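Repair Before Replacement: The Case for Opening the Office Computer

In January the Livstead office wrote off its older desktop workstations and ordered new ones at $1,895 apiece. The larger machines used by the drafting group at Morness were replaced at $3,190 each. It is the view of this author that both decisions were made too quickly, and that organisations of our size should adopt a different practice.

The present policy retires a workstation after 4 years, whatever its condition. Such a rule is convenient for the budget. It takes no account of the fact that a desktop computer is an assembly of separate parts, most of which can be removed and exchanged. A failed drive or a worn fan is a fault in a component. It ought to be recorded and treated as one.

A modest bench, a set of screwdrivers and 2 trained staff would permit most faults to be examined before any purchase is approved. The Bedetti branch has worked in this manner for some time - quietly, and without complaint from those who rely on its equipment.

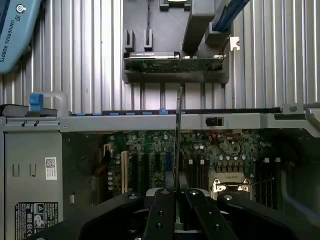

Older workstation cases also reward the effort. Coloured latches and tabs guide the hand, expansion slots can be reached from above, and the memory and processor sockets are laid out for service. Equipment of this kind was built with the technician in mind, and future tenders should favour it over sealed units.

There will be machines that cannot be economically repaired, and these should be stripped for parts and recycled. The assessment, however, should be made with the cover off. A date in a spreadsheet is a poor substitute, and the policy should be amended before the next purchasing round opens.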